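Handout 4: Reviewing a Hand-Held Gripper Kit (the Demier Two-Unit Set)
Course: Manipulation Hardware, Selection and Acceptance. Instructor: Nadine Semaan. Lab support: Jad Nimri.

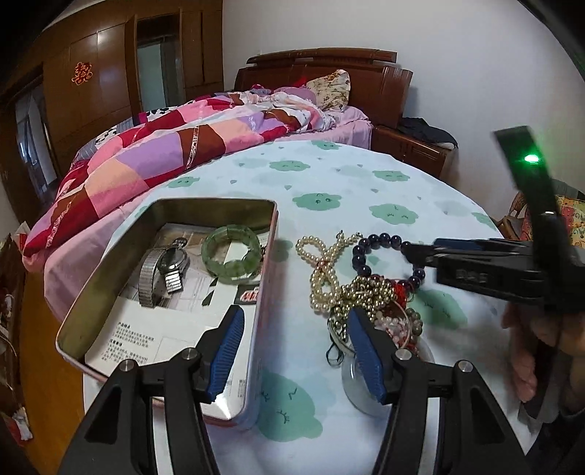 1. Scope

This handout covers the Demier hand-held gripper kit as supplied for evaluation. It is to be read with the Altov handout from the previous unit, since the review sheet is the same for both products. The session is in March, in the Skerkthorpe lab. Bring the review sheet and a pen.

The task class is small household objects on a table: jewelry, a watch, an open tin, a glass jar. These are hard cases for a parallel or near-parallel jaw. Strings of beads change shape under load, and a metal watch band gives the pad few flat faces to bear on.

2. What the supplier offers

The kit is sold as a set of two hand-held units with a charging base, a carry case and spare pads. The quoted price for one set is 2,000 dollars. Each unit is listed at 722 grams. Firmware updates are included for 3 years; pad replacement is not. Sarıgül is the regional reseller and handles returns.

Items to confirm in writing before an order is placed:
- whether the spare pads are the same compound as the fitted ones
- who pays freight on a warranty return
- whether one unit can be bought alone after the first order
- file format of the recordings, and whether export needs a paid license

3. Fingers and linkage

Each arm of the gripper ends in an angled finger faced with a ribbed blue pad. The two pads face each other across the gap. The arms are black, with round silver pivot pins on the linkages.

Inspect the pins first. Hold the unit still, close the jaw on a steel gauge block and push one fingertip sideways. Write down the play at the tip. Repeat on the other finger. A difference between fingers matters more for our purposes than the absolute value, because it shifts the closing point off center and the operator will correct for it without noticing.

Ribs help on fabric and cord. On a smooth round bead the contact is a line or a point, and the bead may seat between two ribs or ride on top of one. Both cases should be logged separately. Dima Bataineh's notes on rib pitch are in the course folder.

4. Grasp types on the review sheet

4.1 Edge grasp on a ring. A bracelet of large round beads is taken at one side with the narrow tip. Record the tip angle relative to the table. Do not record a success until the bracelet has cleared the pile and been held for a full breath.

4.2 Strand grasp. Pearl strands and bead strings. Grip at a clasp or tie if there is one. Otherwise grip at any point and note the sag on both sides.

4.3 Grasp inside walls. Watch and stone bracelet in an open tin. The finger has to enter without touching the rim. Note which face of the finger touches first if it does.

4.4 Grasp over a jar mouth. Beads that hang over a glass rim should be lifted straight up. Sideways travel loads the rim and can tip the jar.

5. Procedure

a. Charge both units. Check that firmware versions match.
b. Wipe the pads with a dry cloth.
c. Lay out the objects and leave them in a natural pile. Do not comb strands apart.
d. Run 200 closures per unit, split evenly over the four grasp types.
e. Swap hands at the halfway point.
f. Reinspect the pins and pads. Repeat the side-play measurement from section 3.
g. Enter results on the sheet before discussing them with your partner.

6. Known limits

Reflective metal is a problem for any vision-based pose estimate. The bright spot on a tin corner or a watch band moves with the viewpoint and can be tracked as a feature. Patterned tablecloths usually help tracking, although repeated motifs can produce false matches.

Weight is the usual complaint after long sessions. Wissam Khoury measured a rise in dropped strands late in his own run and stopped there; his table is in the course folder under "fatigue."

7. To hand in

One completed sheet per pair, the two side-play readings for each finger, and a one-page recommendation: buy, buy with conditions, or decline. State the conditions as contract terms. Questions on marking go to Tala Kanaan.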